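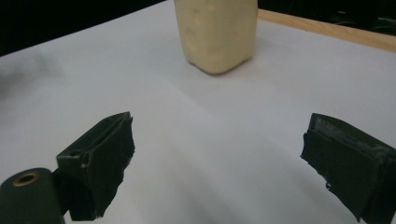
**When do part-time instructors at Gramcombe get the back pay?**

The first half is due with the June paycheck and the second half in the fall, once the state transfer clears. That is what the college told the union in writing, and so far it is all we have in writing.

I've had this question in my inbox from enough people that I'd like to put what I know in one place. I teach two sections of intro statistics at Gramcombe and I'm on the part-time pay scale, so I'm owed this money too. I don't hold any office in the union. I go to the meetings and I take notes.

## What was agreed

The contract was settled in December. It covers 591 part-time and adjunct instructors across both campuses, including the people at the Ruren site who teach evening classes only. The new per-course rate applies from the start of the last fall term. The college kept paying us at the old rate while payroll was being updated, and the gap between the two is the back pay.

There is also a one-time payment of $500 for anyone who taught at least one course in both terms. That one is separate. It doesn't depend on how many credits you carried, and it's taxed as regular wages, so don't plan on seeing the whole amount.

Office hours were the part most of us cared about. Under the old contract they weren't paid at all. Now they are, at a flat rate for each course, but only going forward. Several people have asked me if that is included in the back pay. It's not, and the wording on page 31 of the agreement is clear about it.

## Why it's taking so long

Habibur Mridha from the bargaining team went over this at the last meeting. The college is paying 40 percent of the cost out of its own budget and the rest is supposed to come from the state. The state money was approved in the spring but it goes out in two parts, and the college says it won't pay us from money it hasn't received.

I can see the logic in that. I also remember that the new parking structure was started before its funding came in, and Sorcha Ó Gríofa brought that up at the meeting in stronger words than I would use. The answer from the finance office was that capital projects come from a different fund. That may well be right. It didn't go over well in the room.

The other holdup is the payroll system. The college switched to Zireck last year, and the old records for part-timers didn't all come across. If you changed your course load mid-term, or picked up a class for somebody on leave, there's a fair chance your record is wrong. Mine had me down for one section in the fall when I taught two. It took three emails and a visit to get that fixed - the visit is what did it.

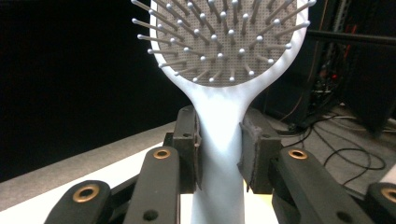

## What to check now

Log in and pull up your assignment history, not your pay stubs. The stubs only show what you were paid. The history shows what they think you taught, and that's what the back pay will be figured from. Look at each term and make sure the course numbers and credits match your appointment letters.

If something is off, send it to Sunil Khondokar in payroll and copy your department chair. Attach the appointment letter. People who sent a general complaint got a form reply, and people who sent the letter with the course number in the subject line mostly heard back within the week.

If you left the college after the fall term, you're still owed for the courses you taught. You do need a current mailing address on file. Former instructors can't get into the online system, so this has to be done by phone or in person at the front desk in Ren Hall.
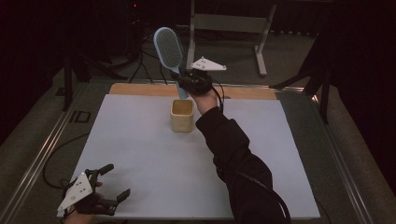 *Light blue hairbrush and a small beige cup.*

## Next meeting

Güven Demirtaş is chairing the next one, and the finance office has been asked to send somebody who can speak to the fall payment. Last time they sent a written statement. I'd like a date instead of "fall," which at Gramcombe can mean any time from August to the week of finals.

I'll post again once the June checks are out. If yours comes in and the back pay isn't listed on its own line, let me know, and tell me which campus you're on. Hashini Paul is keeping the list for Ruren and I'll pass those along to her.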